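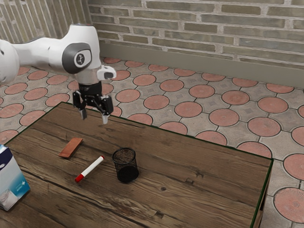 Every table wobbles if you wait long enough, Theresia Eberhard used to tell her customers, and most of them bought the table anyway.

Table wobble

46 shares 4 comments

Table wobble is the rocking of a four-legged table between two resting positions, neither of them the one its owner wants. It is found in homes, offices, schools and above all in cafes, where it is usually discovered just after the soup arrives.

Causes

Three feet will always find a way to stand on a floor. The fourth has to be lucky. If one leg is short, or the floor dips, the table rests on three feet at a time and swaps one for another when somebody leans on it. Wood adds its own contribution by swelling in damp weather and shrinking in dry, so a table that was steady in May may rock by the time the heating comes on. Loose joints cause a sideways sway that is often mistaken for wobble and treated, without success, in the same way.

Three-legged tables do not rock. They tip over instead, and have never been as popular as their supporters feel they should be.

Remedies

The oldest remedy is something flat pushed under the short leg. Folded paper is the most common choice and the worst, as it goes soft and slides out toward whoever folded it. Cork lasts longer. Beer mats remain the standard in pubs, and the Trarner brewery at Zokotthorpe once printed 600 extra-thick ones for its own taproom, where the floor had been laid over a filled-in cellar by a man in a hurry.

Sawing is also practiced. The usual result is a lower table with the same wobble, since the sawyer tends to shorten a leg that was fine. Rupert Haslinger's repair manual gives the method two pages, the second of which is about making a coffee table.

A third remedy costs nothing. If the legs are the same length and the floor is uneven but has no sudden steps, a square table can be turned in place until all four feet touch, and a quarter turn is enough. Mathematicians have proved this with some care. The top may end up on a slope, a point the proof leaves to the diner.

Adjustable feet, which screw in and out of the leg, settle the matter for good - or until someone moves the table.

In dining rooms

Flurina Brunner and Severin Reisinger spent a winter testing cafe tables in Hosness and found that diners put up with a wobble for about 200 seconds before bending down to look. Most then blamed the floor. The cafes blamed the tables.

See also

Beer mat
Drop-leaf table
Spirit level
Stool (three-legged)
Uneven floors of Hosness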